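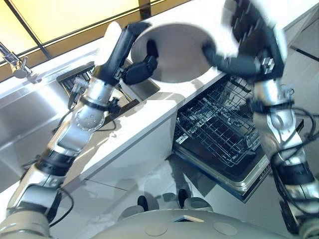
A large white plate held up over the kitchen counter.

Reading time: 5 minutes

Hat questions, answered by me (Tamsin)

I sell hats. Mostly caps and bucket hats, a few wide brims in summer, and a winter range that gets bigger every year because I can't say no to a good pompom. These are the questions that land in my inbox over and over, so I've put them all in one spot. If yours isn't here, write to me and I'll get back to you, usually in the evening once the parcels are done.

What size am I?

Grab a soft tape measure and run it around your head, across the middle of your forehead and just above your ears. Don't pull it tight! If you haven't got a tape, use a bit of string or a phone charger cable and lay it against a ruler afterwards. Then check the number against the size chart on the listing. If you fall between two sizes, go up. I can send you a strip of foam sizing tape to tuck under the sweatband and take up the slack, but I can't do a thing about a hat that's too small.

Do the snapbacks really fit everyone?

No, and I wish the labels would stop saying so. Our Stirnadeo snapback fits most adult heads, but if you usually find yourself on the last snap (I do, I've got a big noggin and a lot of hair) you'll want the Stirnadeo Deep. It has a taller crown and two extra snaps. Same colours, same price.

What's the difference between the Brondine and the Ambrose?

The Brondine is a structured cap, so the front panels have stiffening in them and stand up on their own. The Ambrose is the floppy one. It's washed cotton with a low crown and a curved brim, and it looks as if you've owned it for years from the first day. People who say they don't suit caps tend to do better in the Ambrose.

Can I flatten a curved brim, or curve a flat one?

Curving a flat one is easy. Bend it gently with your hands, slide it into a mug and leave it overnight. Do it in small goes and check it in the mirror. Going the other way is harder and I've never had one come out perfectly flat again, so if you like a flat brim, buy a flat brim.

How do I wash my cap?

By hand, in cool water, with a little mild laundry liquid. Use an old toothbrush on the sweatband, which is where all the sunscreen and makeup ends up. Rinse it well, stuff it with a small towel and let it dry in the shade. Please don't put it in the dishwasher. I know there are videos. I've been sent photos of the results by several very sad customers, and one of them was my own aunt.

The wool ones are different. Spot clean only, damp cloth, lots of patience.

Is the Pakik beanie itchy?

Depends who you ask! It's a wool blend, and I wear mine all winter with no trouble, but Gwendolyn (she packs most of your orders) can't stand it for more than ten minutes. If wool bothers you in a jumper it'll probably bother you on your forehead too. The cotton-lined version costs a little more and solves it.

Will the colour fade?

Yes, a bit, if you wear it outside, and most of all the black and the navy. The khaki and the grey hold up best. Leaving a hat on the dashboard is the fastest way to wreck it, and the heat isn't kind to the brim either.

Can you embroider something on it for me?

We can. Roscoe Achterberg does all our stitching and he's fussy in the best way. Keep it short, as anything longer than a couple of words gets tiny on the front of a cap. He won't copy team logos or cartoon characters, so please don't ask him to. There are 373 thread colours on his chart, and if you can't decide he'll pick one that works with the fabric. Embroidered hats take longer to go out and I can't take them back unless we've made a mistake.

Do you do bulk orders?

Yes, for clubs, cafes, hens' weekends, whatever you like. The price per hat drops once you hit 100. The biggest order we've ever done was 2640 caps for one customer and I couldn't get to my own back door, so give me plenty of notice if yours is anything like that. Email Beca Meredith for a quote and tell her your colours, your numbers and when you need them.

The price changed between my phone and my laptop. Which one's right?

Whatever shows at the checkout is what you'll pay. Sales sometimes take a while to show up on every page, so a refresh will normally sort it out. If you bought something and it was marked down within 2 days, send me your order number and I'll refund the difference.

Can I return a hat I've tried on?

Of course, trying it on is the whole point. Leave the tags on, keep it away from foundation and hair product, and send it back in a box so it doesn't arrive squashed. Exchanges for size are free the first time.

When will the wide brims be back?

August, all going well. Put your email in on the product page and you'll hear from me the moment they're on the shelf.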